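# Clear the Table Before You Fill the Basin

Household advice on cleaning tends to concentrate on products. The order of operations gets less attention, and it is where most small losses occur. My position is that any table used for wet work should be divided into a wet side and a dry side before water is carried to it, and that paper should leave the surface altogether.

The argument rests on simple quantities. A basin holding 3970 milliliters weighs close to nine pounds with the plastic included. Carried from the sink, it moves as a sloshing load, and the person carrying it can't see the far edge of the table well. If the landing spot has not been cleared in advance, the basin goes down wherever there is a gap. The gap is usually in the middle, with everything else within splash range.

I keep a dry margin of 40 centimeters between the rim and anything that absorbs water. On a small table that margin is impossible to hold on all sides, so the basin should go toward one end. Centering it looks orderly and wastes the only distance available.

Materials should be sorted by how they fail. Steel utensils can sit beside the rim all afternoon. Sealed packets tolerate drops on the outside, though a resealable flap should face away. Plush toys take up water quickly and give it back slowly; one I washed by hand in August needed 58 hours on a rack before the filling was dry at the seams. Paper fails at once. Certificates, booklets and printed cards cockle at the edges, and flattening them under a weight only partly corrects it.

Some people object that moving papers to another room guarantees they will be lost. I accept that this happens. The remedy is a fixed tray on a shelf, used for nothing else. Mine is a shallow Walance tray that takes 200 sheets, and it has held every document displaced from the table since I moved to Thibodeaux. Plastic sleeves are a weaker answer. They are open at one end, and water that gets in stays in.

A towel under the basin is also oversold. It catches drips from the outside wall, but it hides a slow spill until the fabric is saturated, and by then the water has traveled under whatever is next to it. A bare surface shows the spill immediately and can be wiped in one pass.

The clearing takes less time than filling the basin. I would do it first, every time, including for a single spoon.

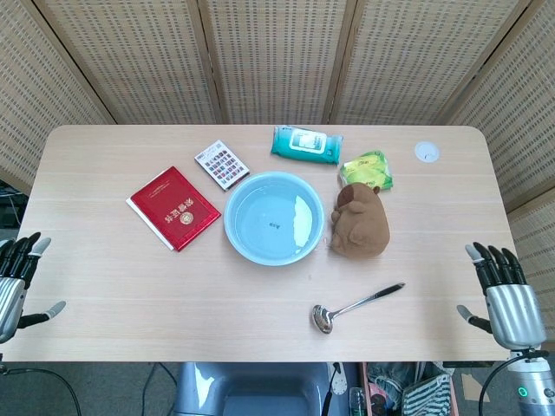
Where should the basin go if the table is too small for a dry margin?

Put it in the sink or on the floor of the shower, and use the table only for items waiting to be washed or already dried.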